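Flulluven Repair and Refill Room
Progress report to the Berisha Fund, second period
Thursday, January 13, 2022

Dear Kaja Mets,

You asked for a short report this time, having read the last one. We have done our best.

The refill counter opened two weeks later than planned. The delay was down to the floor, which sloped more than the landlord had led us to believe, and anything round set off for the door. It has been levelled. The landlord has been invited to come and admire it, and is thinking it over.

Since opening we have served 399 customers, mostly for washing-up liquid and shampoo. Laundry powder has hardly moved. We bought too much of it on my advice, and I would be grateful if that could stay between us and the auditors.

The bottle return scheme is going better than the powder. People bring back whatever they have under the sink, and we take anything with a sound lid and a label we can either read or get translated. Sorting takes up most of Tuesday.

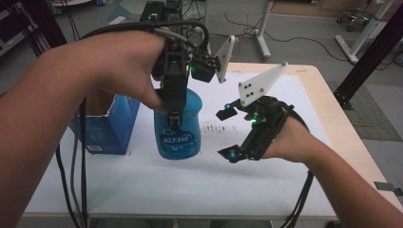
Blue bottle with a white oval label, on a white-topped table.

Repairs are slower. The sewing table is booked well into March, but the toaster bench has lost both its regulars to the new place in Prakgate, where I gather there are biscuits. We have moved a small sum from stationery to biscuits and will report on the effect.

Spending is at 79 per cent of the budget for the period. The underspend is nearly all signage. Festa, the printers, sent us a very handsome board with the name spelt wrong in a way we had not seen before, and we are not paying until it comes back with the right number of Ls.

For the next period we plan to open on Saturday mornings, find a second set of scales and sell the powder - at a discount, if it comes to that. The accounts are attached, along with the receipt for the floor.

Leonora Dela Peña
Project manager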